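Gronach Extends Bulky Item Pickup Through August

December 15, 2019

Residents of Gronach will be able to book free curbside collection of sofas, mattresses and other large household items until the end of August, the town council decided at its last meeting of the year. The service had been due to stop at the end of winter.

The trial covers the streets north of the river and the Bedoya estate. It has taken in 2,885 items from 632 households, according to a report given to council members before the vote. Upholstered furniture made up the largest share. Mattresses came second with 563, followed by carpets and rugs.

Shona Crichton, who runs the town's waste service, said calls to clear dumped furniture from lanes and parking lots had dropped while the trial was running. She told the meeting it was too early to put the change down to the pickups alone, and that a fuller set of figures would be ready in the spring.

Under the current rules, each household may put out up to three items per booking and may book twice a year. Items must be at the curb by 7 a.m. on the day of collection. Loose cushions and seat pads count as part of the chair or sofa they belong to, but they have to be bagged or tied together. Refrigerators, paint and car parts are not accepted and should still be taken to the transfer station on Mill Road.
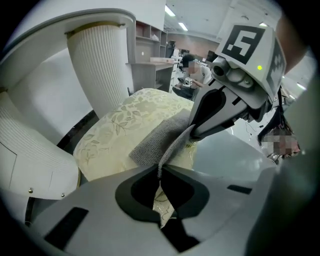
Flora Cairns told the council that the tying rule had been hard on older residents, and asked whether crews could take cushions as they are if the weather is dry. She also said two neighbors on her street had missed their collection after the early start time was left out of the confirmation letter.

The letter has been corrected, Crichton said. The tying rule will stay for now but will be looked at again when the spring figures come in.

Furniture in good condition goes to Rilidia, the secondhand store on Station Street, which has resold 471 pieces from the trial so far. The rest is taken apart, with wood and metal sent for recycling. Cushions and other soft parts that can't be sold are sent to landfill.

Gavin MacKinnon cast the only vote against the extension. He said he supported the pickups but wanted the south side of town included from the start of the new period. The council agreed to get a price for covering the whole town and to discuss it before the trial ends.

Bookings for January are open now at the town office or by phone during office hours. Residents who already have a date do not need to book again.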